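The Ruvberg Cure

My aunt paid 900 dollars for the water. It came from a spring above Ruvberg, in a crate stamped Mavromatis, and the paper inside said it would fix her knees, her sleep and her temper. I read the paper twice. It didn't say how.

"You have to believe in it a little," she said.

"Aspirin doesn't ask me to."

She poured herself a small glass and drank it standing at the sink. It smelled like the creek behind our old school. I had some too, to be fair to it, and then I drove to Dedska, where the company was supposed to have its office. The address was 171 Mill Road. At 171 Mill Road there was a tire shop, and a man eating soup.

"You're here about the water," he said.

"You get a lot of us?"

"Over 100 since January." He went on eating. "Most of them want more."

I asked if he drank it. He thought that was a strange question. He had a bad hip, he said, and he had drunk it every day for a month, and he still had a bad hip – but he was sleeping better. Then again, the dog had died, and the dog used to bark.

I wrote all this down to show my aunt. When I got home she was up on the stepladder, changing the bulb over the stove, something she hadn't done in years.

"Well?" she said.

"It's a tire shop."

"Hand me the new bulb," she said, and I did, and I held the ladder.

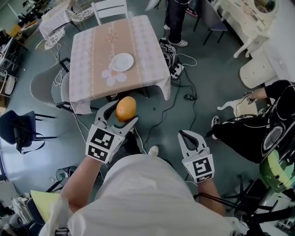

More stories by this author

Fendex Pays in Full
A Quiet Room at the Back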